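Print this page
E-mail this page

Speaker notes: what our student club learned from sorting foam blocks

Thank you all for staying after the coffee. I promised the organizers I'd keep this to 26 minutes, and those of you who know me are already smiling. (Pause. Let the people at the back find chairs.)

Start with the club itself. We meet in the old drafting room at Plovska, in the evenings from September on, and the task we set the students sounds so simple: blocks, a bin and a belt, two arms to share the work. Asabe Chukwu wrote the first version of the rules on one sheet of paper, and I still have it, coffee ring and all!
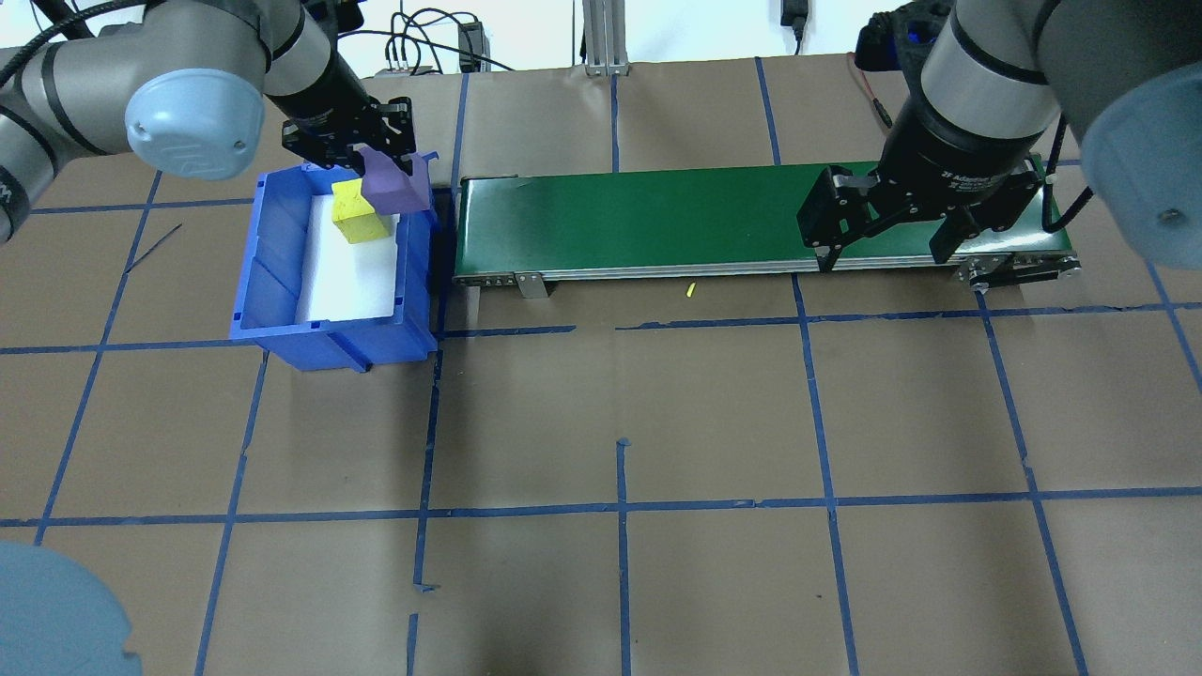

Do the students need to know how to program before they join?
Most of them don't, and we're happy to have them. A beginner spends the first five evenings moving the arms by hand controls and keeping the log, and picks up the code by sitting beside someone who already writes it.

Talk about the tape now, and don't rush it. The blue lines make a grid on the brown paper, and the students use it to talk to each other. Before we had it, everything was "a bit left, no, my left," and poor Valentin Ene would be saying it to two people at once. Laying tape straight is harder than you'd think, so be kind to whoever gets that job.

Then the numbers, slowly. The team logged 3,498 tries over the season and marked 241 of them for a second look. Corina Tănase read every one of those, bless her, and her notes became our lesson plan.

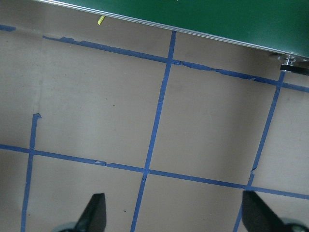
Taras Moroz
Club mentor and robotics teacher, Plovska

Ask who has tried picking something up using only a view from the wrist. You see the fingers and a patch of table, and you have to remember the rest. We let every student try it, and the room gets wonderfully quiet.

Close with the plans for next season: a second table, and a younger group led by Ionuț Ciobanu. Sign-up sheets are by the door. Questions until they turn the lights off on us.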